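From: Yeshi Negussie
To: graziers list
Date: 04/06/2023
Subject: Re: Trough float keeps sticking, and which tank?

Hi all,

Mehrangiz Rostami wrote:

> We put the new trough in the bottom paddock in January and the float valve has stuck open on us 3 times already. Last time it ran all night and the gateway is a swamp. The water comes off the hill so there's a fair bit of grit in it. Do I need a better valve, or a filter, or both? Also we're thinking of a bigger header tank while we're at it and I'd love to hear what size people run for 101 ewes and a handful of cows.

Mehrangiz, I feel your pain! We had the same swamp by the same sort of gateway, and I went through two cheap valves before I gave in and looked at what was coming down the pipe. It was mostly fine sand, plus some black slimy stuff that I think was growing in the line over the summer. The sand gets in under the washer and the valve never quite shuts, and then the cows lean on the float arm and bend it, so after that it couldn't shut if it wanted to.

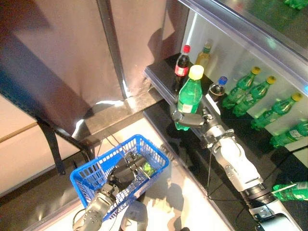 So my vote is both, but filter first. I have a Ralenel screen filter on the line right below the header tank, the kind with the clear bowl you unscrew by hand. I rinse it whenever I go up to check the fence (more often after heavy rain, when it clogs up quick). If you put it down by the trough you'll be kneeling in the mud every time, ask me how I know.

For the valve, I switched to a Narnuris with the short arm that sits under a cover. It fills slower than the old one did, which bothered me at first, but the ewes don't all drink at once and I've never found it dry. The cover is the part worth paying for if you have cattle in there. Mine is held down with two bolts and the cows have given up on it.

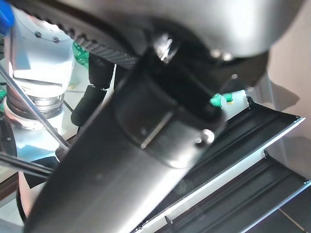 *Close-up with the belt and the black bracket*

On the tank, we have 3000 gallons up top and it's more than we need, but I sized it for the year the spring quit on us and I don't regret it. Level the pad properly before it goes on! We did ours in a hurry with whatever gravel was in the trailer and one side has settled. It hasn't leaked but I look at it every time I walk by. If your spring is steady you could get away with a lot less, and put the difference into bigger pipe. We ran skinny pipe on the far leg and the last trough takes forever.

Somebody here (Shaikh? it was back before lambing) had 4 troughs running off one line with a shutoff at each tee. I copied that and it's the best thing I did. You can fix one trough without draining the whole hill, and if one sticks open you just close it and go have your supper.

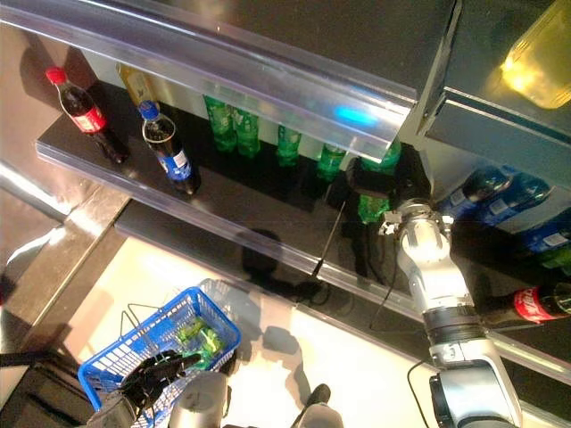
**Swaps and wanted**

I've still got one of the old long-arm valves, bent but fixable, and a coil of leftover black pipe, free to whoever can pick up from the Vornside end of the road. I'd take a spare trough plug in trade if you have one lying around, mine went missing and I've been using a rag and a bung.

Also looking for the loan of a pipe mole for a day or two before the ground gets hard. I'll bring it back clean and with fuel money.

Mehrangiz, holler if you want to come see how the filter is plumbed in. Park by the lower gate, the top track is still pretty chewed up.

Yeshi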